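Flakwood Repair Club – minutes, 29/09/2026

Present: Su-bin Byun (chair), bench group, two from Garnusix. Apologies from Fonen.

1. Last minutes – fine, no changes.

2. Old desktops. Dell tower opened up on the bench, lid off, side down. Agreed order of work for this model – photo of the cabling first, then power supply out, then memory, then board. Processor stays in its socket untill the board is on the mat. Screws in the labeled tubs please, not the mug.

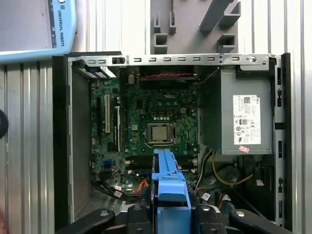

Power supplies go to the shelf for testing, nobody opens one up. Memory sticks bagged. Cables sorted by type, short ones kept too. Su-bin to write up the steps on one sheet and tape it by the bench.

3. Money – $80 left from July. Thermal paste and bags to come out of that. Geum grant ($2,000) still no answer, Su-bin chasing.

4. AOB – bench lamp flickering again. Need a new one, or a bulb at least – Garnusix may have a spare, will chekc.

Next meeting same room, date by email.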